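Home | Notebook | Older entries | Login

Monday, 7:40 am

Glue trials, batch two. Wunari hide glue vs the Lelton liquid stuff, both on maple offcuts. Clamped Friday, left all weekend, so no excuses about cure time.

Wunari: broke at 747 lb. Wood tore before the line did. Good clean joint, no squeeze-out left to scrape.
Lelton: 383 lb. Peeled right down the glue line, shiny on both faces. Looks starved to me. Maybe I clamped too hard, maybe the bottle is old. No date on it that I can find.

Shop was cold overnight again, the February usual. Need to write down the temprature next time instead of guessing. 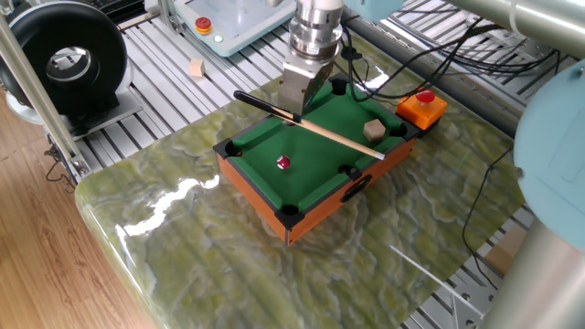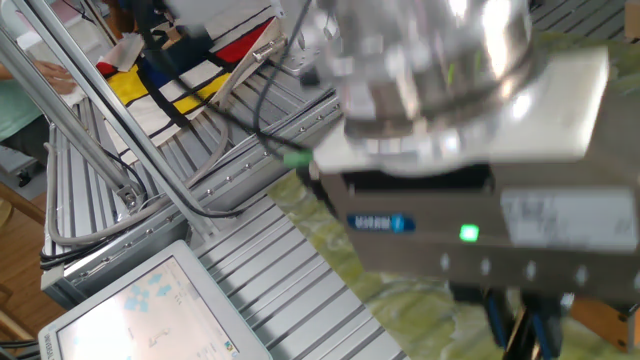
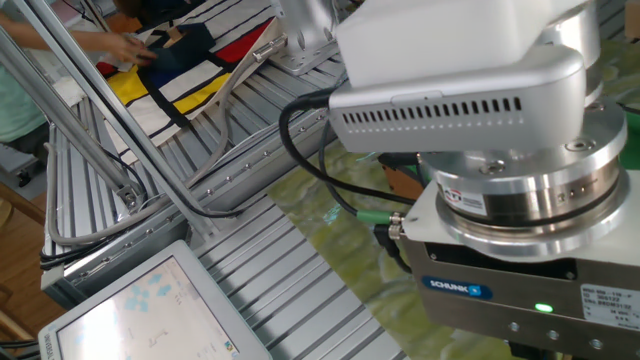 Nataša Dumitrescu
Shop lead, wood and finishes

Next round: same maple, sand one face to 300 grit and leave the other straight off the plane. Đorđević swears planed is stronger. I say no difference, but lets see it break first.

Also want to try warming the pieces before the hide glue goes on. It gelled on me near the end of the batch, last joint was a scramble. Didn't test that one, tossed it.

To do
- new bottle of Lelton, fresh, check the cap seal
- ask Gadholm if the maple from the last order is all one board, grain looks different on the short pieces
- pot thermometer reads high?? check against the kitchen one
- label the offcuts BEFORE clamping. Pencil on the end grain, not tape, tape came off

Whoever has the small bar clamps, please bring them back, I'm using the big ones on tiny blocks and they rack.

Mixing the next pot after lunch. Results go on the next page.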